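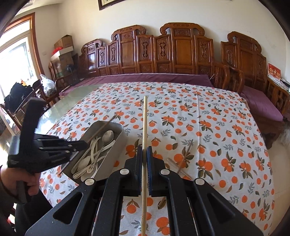

Orange-fruit cloth on the big table, with one of the chopsticks.

August 10, 2020

Green again. I know, I know, the last few pages are all green too, but this is the color that's holding up the Broselier napkins and I'd like to be done with it before the weather turns.

Quick recap for Lajos, who wasn't in for the last round. We're printing with plant dyes only on this job, on the unbleached cotton and on the linen. The brown is fine. The yellow is more than fine, it's gorgeous, weld on alum never lets me down. Orange we get by putting a bit of madder over the weld and that's been behaving too. Green is the one that has to be made from yellow and blue, and the blue is indigo, and indigo doesn't want to be in a print paste with anything else. So every green we've made is two jobs pretending to be one, and any slop between them shows up as a yellow halo on one side of the leaf and a blue halo on the other.

What I tried today: print the alum paste first with the leaf block, age it, dung it (chalk and bran, no dung, Amrit, you can stop asking), dye in weld, dry, and then the blue on top as a pencil-blue style paste brushed through a stencil. The old printers really did brush it on by hand, fast, because it goes off in the air while you're holding it. I believe them now. I had a nice smooth yellow-green paste in the cup and by the time I'd found the second stencil it had a coppery skin on it and was printing like gravel.

Paste notes. I used the Skuva gum for this and not the old guar, and it's a better thickener for the blue by a long way. It's stringier when you first mix it, which scared me, but let it sit overnight with a damp towel over the bucket and it goes short and soft and comes off the brush clean. 20 grams of the dry gum to the small jug of water was right for the stencil. For the blocks it wants to be thinner. I didn't write down how much thinner because my hands were blue, sorry, I'll do it properly next time, but think pouring cream and you're close.

Don't mix it warm! I tried to hurry a batch with water from the kettle and got lumps like tapioca. Sieved it through a stocking, still lumps. It went in the trash.

The alum paste was the usual recipe with a pinch of spent madder liquor in it so I can see where I've printed. I keep meaning to write that down as part of the recipe instead of as a thing I do. It's part of the recipe. There, written down.

Aging: hung the pieces in the back hall with the wet towels for two days. The linen was ready. The cotton I think could have gone longer, the edges of the leaves came up a little weak in the weld, especially on the small sprig at the corner where the block is worn. I've been blaming my printing for that sprig for ages and it's partly the block. If you lay a steel rule across it there's daylight under the middle. Girard said he'd plane the back and reface it but he has to have it for a while, and we can't spare it until the napkins are off the table. So for now pack a bit of felt behind the cloth under the sprig and lean on it. It helps more than you'd think.

Dye bath: weld, chopped, soaked overnight, then brought up slowly. I kept it well below a simmer the whole time. When I've let it get hot in the past the yellow goes toward khaki, and khaki plus indigo is army blanket. Added a spoon of chalk at the start and the color jumped the way it always does, I never get tired of that. You stir the chalk in and the pot just wakes up. The cloth went in wetted out and I moved it constantly for the first stretch, then every time I walked past. There's one streak on the third piece from a fold I missed. I've marked it with a safety pin so no one sends it to Broselier by mistake.

The blue. Here's what I'd do again: have everything laid out before opening the jar. Stencils in order, brush wet and squeezed out, cloth pinned, window shut (the draft makes it skin over sooner), phone in the other room. Work in small cups and keep the jar lidded. Here's what I wouldn't do again: answer the door.

Out of nine pieces, eight have leaves I'd call green. The other one is teal, and a pretty teal, but it's no leaf I've ever seen. I think the paste was still too fresh and too strong on that one, it was the first cup out of the jar. The later cups were weaker and gave the softer green that we actually want. So maybe the answer is to start weaker, which is what Amrit said in the spring, and I'm putting it on paper that Amrit said it.

Registration is still ugly. The stencil and the block were cut from the same drawing but the cloth shrinks between them, and the linen doesn't shrink the same in both directions, so by the time I come back with the blue the leaf is a shade narrower than the stencil. Options as I see them:

Cut the stencil from the dyed cloth and not from the drawing. Slow, but right.
Pre-shrink the linen hard before anything touches it. We say we do this. We do a warm rinse and call it pre-shrunk. Boil it!
Let the blue run past the edge on purpose and cover the edge with the brown outline. This is what half the old cottons I've looked at seem to do, a good fat outline hides a lot.

I like the last one best for looks and for my blood pressure. The brown outline would have to be an iron paste, and iron on linen makes me nervous over the long run because it can rot the fiber, but a weak one with some madder should be all right for napkins that'll get used and washed and eventually worn out anyway. Want to talk about that with both of you before I cut anything.

I spent a while at lunch looking at the orange-fruit cloth on the big table, just for how the colors sit next to each other. White ground, green leaves and brown leaves both, and then those grey-blue sprigs. I'd forgotten how much the grey-blue does for the orange. Our Broselier layout has orange, green, brown and yellow and it's all so warm that nothing pops. A weak indigo over a whisper of iron would give a grey-blue in that family, and we've got the weak indigo already, it's the tired stuff at the end of every jar! I was pouring it out. I've stopped pouring it out. There's a crock under the sink with a plate on it, please don't pour it out either.

And mixing brown leaves in with the green ones would take some pressure off the green. If a third of the leaves are meant to be brown, that's a third fewer leaves for me to swear at. I'll draw it up tonight and see if it looks like a plan or like an excuse.

Wash tests. Cut strips from the selvage end of each piece and ran them with plain soap, then with the stuff people really have at home, then once with the oxygen bleach powder because someone will. Plain soap, nothing moved. Home detergent, the yellow dulled slightly on the cotton and not at all on the linen. Bleach powder, forget it, the yellow went to straw and left the blue standing there alone. We need to say so on the care card in plain words. Lajos, you wrote the last card and it was lovely but it had the word "fugitive" in it and I had a customer ask me what her napkin had done.

Rub test, dry: clean. Rub test, damp: the blue comes off on a white rag, more than I'd like. That's surface indigo that never got down into the fiber, so a longer rinse and then a proper soaping would probably sort most of it. I soaped for as long as it took to drink a coffee. Should be longer. I'll do half the pieces tomorrow with a long hot soaping and leave the others as they are so we can see them side by side.

Light test strips are taped in the south window under the card, half covered. The ones from Ullow weld are on the left and the garden weld is on the right. Please don't tidy them. They look like trash, they aren't.

Speaking of Ullow, their last sack was mostly stalk. The color's in the leaves and the flowering tips, and we paid for a lot of stick. I weighed out the same amount as usual and had to top the bath up with the garden stuff to get a decent yellow. If Amrit is writing to them anyway about the late invoice, could you mention it nicely? They've been good to us and I don't want a fight, just more leaf.

Things we're low on: alum, bran, masking tape, the wide brushes. The chalk is fine. The soda ash is NOT fine, it got damp and it's one big rock, I've been chipping at it with a screwdriver. New tub with a lid that shuts, please.

The copper pan is back on the high shelf. It was sitting with the dye pans and I nearly used it for the weld, which would have given me a green all right, just one I could never repeat.

Tomorrow: soap the pieces, boil a length of linen and measure it before and after, start a fresh blue at the weaker strength, test a brown outline on scrap. Ask Girard what he'd want for the sprig block and whether November is any good for him. Also find my other glove.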